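How to clean and re-paste the processor in an old office desktop

An office desktop that has been running for years will often get loud before it gets slow. The fan speeds up when you open a spreadsheet, and the case feels warm at the back. In many cases the thermal paste between the processor and the cooler has dried out. Replacing it takes under an hour and costs very little.

This guide covers ordinary tower and small desktop machines with a socketed processor and a cooler held on by screws. It does not cover laptops or all-in-ones. I wrote it for the repair evenings we run at Bevine, and Rajeshwari Kotian has corrected the parts I got wrong the first time.

What you need

A Phillips screwdriver, medium size
A tube of thermal paste
Isopropyl alcohol, 90 per cent or stronger
Lint-free cloths or coffee filters
A soft brush or a can of compressed air
A small dish for screws

Do not use kitchen roll. It leaves fibres behind. Nail varnish remover is also a bad idea, as it can damage plastic and often has oils in it.

Before you start

Check that heat is the problem. Install a free temperature monitor, leave the machine idle for ten minutes and write down the processor temperature. Then run something heavy, such as a video conversion, and write down the highest figure. Keep both numbers for comparison later.

If you can read the fan speed, note that as well. The machine I did most recently sat at 2,623 rpm with nothing open, far too fast for a computer showing an empty desktop.

Back up anything you care about. Shut down fully from the menu, switch off at the wall, pull the power lead and hold the power button in for ten seconds. Disconnect everything else from the back. Take a phone photo of the cables first if there are a lot of them.

Opening the case

Most office machines have a latch or two thumbscrews on the side panel. Lay the case flat with the panel facing up, slide it back and lift it off. Touch bare metal on the chassis before you reach inside, and touch it again whenever you have walked away and come back.

Clean out the dust now, before the processor is exposed. Hold the fan blades still with a finger while you use compressed air. Short bursts are better than one long one. If the machine has lived under a desk on carpet, do this part outdoors.

Some models have a plastic shroud over the cooler to guide the air. It usually unclips with a squeeze on both sides. Note which way round it goes.

Taking off the cooler

1. Find the fan lead and follow it to the board. Pull the plug itself and leave the wires alone.

2. Loosen the 4 screws a turn or two each, working diagonally. Go round again until they are all free. On many coolers the screws are sprung and stay in the cooler, so don't keep turning once they have let go of the board.

3. Twist the cooler gently left and right. Old paste can be as stiff as glue. Do not pull straight up until you feel it move.

4. Lift it away and put it upside down on a cloth.

If it will not budge, screw it back down, plug the fan in, run the computer for five minutes and try again after switching off and unplugging. Warm paste lets go more easily. Elango Shenoy uses dental floss to work under the edge, and that is fine too if you are patient.

Cleaning off the old paste

Leave the processor in its socket with the lever down. You don't need to take it out, and the pins underneath are easily bent.

Wipe off the worst with a dry cloth, working from the outside in so that you don't push paste over the edge. Then dampen a clean piece with alcohol and wipe again. Change to a fresh part of the cloth often. A faint haze at this stage is normal and comes away with another pass or two. Do the base of the cooler in the same way.

Let both surfaces dry for a couple of minutes.

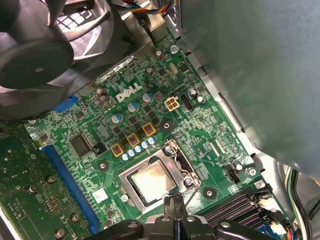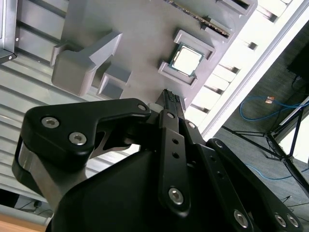
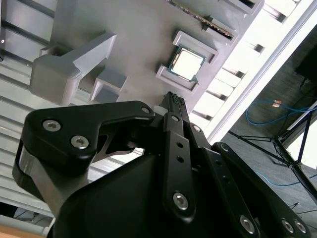 Putting on the new paste

Squeeze a blob the size of a small pea onto the middle of the processor. Don't spread it with a finger. The pressure of the cooler will spread it for you, and spreading by hand tends to trap air.

Lower the cooler straight down with its screws over the holes. Once it has touched, try not to lift it again. If you have to, clean everything off and start over with a fresh blob.

Start each screw by hand, then tighten in a cross pattern, a little at a time. Stop when they come to a firm halt. Plug the fan back in and refit the shroud.

Testing

Connect the power lead, keyboard and screen, but leave the side panel off for the moment. Switch on and check that the fan turns. If you get a fan warning at start-up, the plug is loose or on the wrong header. Once it starts cleanly, shut down, unplug, refit the panel and repeat the two temperature readings.

A drop of several degrees under load is a good result. If nothing has changed, check that the cooler is sitting level and that the vents at the front are clear. If it is still hot after that, the fan itself may be worn.

Write the month on a sticker inside the case. Mine says September. The paste should last for years, but the dust will need doing again well before then.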